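Hand drifts when the wrist is tilted -- club project, demo coming up

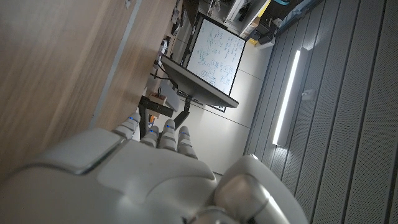

Belloldale_hands
Student member, Belloldale Robotics Club
Posted August 24, 2021

Ok so this is for our club's reach and grasp project. We have a white four finger plus thumb hand on an arm and the task is to reach past a desk edge and close on a small thing without touching the desk. Camera is by the wrist looking out over the back of the hand.

Upright it's fine. Tilt the wrist over sideways and the leftmost finger ends up closer to the wood than we asked for. Blue lights on the knuckles stay on, no fault in the log. We run Hattar for the finger control and our own python on top, sends a new target every 200 ms.

Tried so far:
- new zero position, twice
- slower close speed
- swapping the cable (no change)
- another laptop

We logged 1,209 moves since April and the bad ones are nearly all tilted ones. Is this a calibration thing or is our math wrong? The whiteboard is full of our math and I don't trust any of it anymore. Need to have it working for the Cleklow student challenge, rules say no contact with the furniture at all.

Thanks in advance

gearbox_teeth
Member, 300 posts

Did you zero it upright and then only test tilted? Because gravity. With the hand on its side the weight pulls a different way and the arm sags a bit at the wrist. Small sag at the wrist is a bigger miss at the fingertip. Your finger control won't know, it only sees the finger joints, so no fault.

What we did in our class:

Put the arm in the tilted pose, hand open, nothing near it. Measure where the longest fingertip is with a ruler. Compare with where your code says it is. Do it again at four or five tilt angles. If the error grows as you tilt more it's sag and you can just put the offsets in a table and look them up. Ugly but it got us thru the season.

Also check the payload setting on the arm. If somebody left it at zero the arm thinks there is no hand on it. Weigh the hand WITH the mounting plate and the screws. Ours was set to 1,000 grams from an older gripper and that was half the problem right there.

Do the payload first actually, then the ruler. Otherwise you measure everything twice.

Atia_fan22
New member

had same thing, reinstalled and it went away. try that

slowservo
Member

Agree with payload. One more -- which frame are your offsets in? If you add "move up 10 mm" in the base frame and the wrist is rotated, up is not away from the desk, it's along it. Upright you'd never notice. Print the target in both frames at one tilted pose and look at the signs. Takes five minutes.

And keep the hand well clear of that edge till you know. Test over open floor, or put foam on the desk.

Belloldale_hands
Student member, Belloldale Robotics Club

Payload was zero. ugh. Fixed that and most of the drift is gone, still a few mm off at the steepest tilt. Going to do the ruler thing and check the frames tomorow. Reinstalling did nothing, sorry. Will post the offset table when we have it.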